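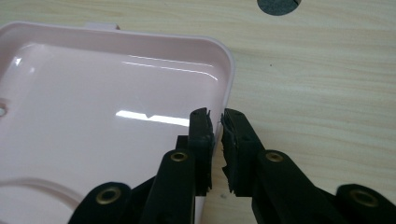 Home Visits Materials Archive Contact

Visit report: Bassi, household mouldings, Vorkura site

The Bassi plant at Vorkura opens to trade visitors for part of April. Our group signed in at the side gate at 8 in the morning and was taken first to a meeting room for the safety talk, then to the shop floor. The plant moulds trays, drawer inserts, tub lids and small storage goods for the household market. The visit was limited to the tray line, the tool store and the inspection bench. The paint and print area was closed to us.

Material

Most of the tray range is polypropylene, bought in as natural pellet and coloured at the machine with masterbatch. The pastel shades are the difficult ones. Pale pink in particular shows contamination from whatever was run before it, and the line is scheduled light to dark so that a purge is needed only when the sequence starts again. Otakar Kollár, process engineer, put the purge at almost 6 kilograms of material on the largest machine. Purged lumps go back through the granulator and are used in black parts.

Colour is judged by eye against a master plaque under a daylight lamp. There is an instrument as well, but the operators said it disagrees with itself on gloss parts depending on how the sample is held, and that the plaque settles most arguments. A thin section lets more light through than a thick one, and the same pink can look like a different shade on the rim and on the floor of one tray. Customers do complain about this. The reply sent to them is a standard paragraph on wall thickness.

Tray line

The tray discussed at most length was the Savau, a shallow general-purpose tray with rounded corners, a raised rim and a gloss inner floor. Kollár described the main features in tooling terms. The corner radius is generous so that the melt front does not stall in the corner and so that the part releases without scuffing. The rim stiffens the wall. A flat tray of this depth without a rim will twist if it is picked up by one corner, and early samples did.

The tab on the rim was added at the request of a retailer and is a separate insert in the tool, which can be swapped for a blank. The gloss floor is also the customer's choice. Bassi would prefer a fine texture, which hides flow marks and scratches, but the gloss sells better from the shelf. It costs more in tool polishing and in rejects. Every sink mark over a rib or ridge shows as a bend in the reflected lamp.

Cycle time was not given. Cooling takes up most of it. Parts taken out too warm bow upward in the middle of the floor and will rock on a flat surface; the correction is a longer hold or colder water on the core side, and the first of these is the one generally used in summer, when the chiller is at its limit. Kollár said that a curved ridge moulded into the floor reduces bowing more than the same amount of material spread evenly over it. We were shown two trial pieces, one with a ridge and one without, and the difference could be felt by pressing a thumb on the centre.

Tool store

The tool store is a cold room with racking along both walls and a travelling hoist. Tools are stored closed, sprayed with preventative and tagged with the last shot taken from them. The practice of wiring the last moulding to the tool is worth copying. It gives the setter a reference part at the next changeover and gives the toolroom evidence of any flash or drag before the tool is stripped. Some of the older tags had lost their ink and were being rewritten in paint marker.

Raghavendra Arumugam from our side asked how they deal with worn shut-offs around holes. Where a hole in a tray floor is formed by a pin meeting the opposite face, the contact wears and a thin skin of plastic begins to close the hole. At Vorkura the pins are replaceable from the front of the tool without removing it from the press. A pin change was given as 4 hours including warm-up. Until it can be scheduled, the skin is trimmed by hand with a deburring blade, and the trimmed parts are kept in separate cartons.

Inspection bench

Inspection is done on a long bench at the end of the line. Trays are checked in a fixed order: rim, corners, floor, underside. The inspector tilts each one under a strip lamp and watches the reflection travel over the floor. A clean band with straight edges passes. A kink in the band is marked with a wax pencil and the part is set against the limit samples, which hang on a board behind the bench.

Loretta Van Dusen, who runs the bench, said that the rim corners give the most trouble. A burr there is hard to see on a pale part and easy to feel. Gloves are therefore cut at the fingertips, a practice that the safety officer has accepted in writing. She also keeps a batch of rejects from a coating trial known as Prolus, dropped some time ago, in which the surface came out even but marked permanently when stacked warm.

Stacking is still the open question on this range. Gloss floors nested directly against the underside of the next tray pick up rub marks in transit. Tissue between parts works and is slow to place. A film interleaf is quicker, clings, and brings dust with it. The current arrangement is tissue for pale colours and nothing for dark, and the damage returns are said to be acceptable on both. No figures were offered and I did not press for them.

Remarks for our own use

The last-shot practice in the tool store should be adopted at our next changeover. The limit sample board is better organised than ours and takes up less wall. I would not follow them on colour judgement by plaque alone, at least for parts sold in matched sets. Hazem Naciri has the contact for the masterbatch supplier and will ask for pink and grey chips in two wall thicknesses.

The tour closed at 5. Sample trays could be taken from the pallet by the gate on signing the sheet.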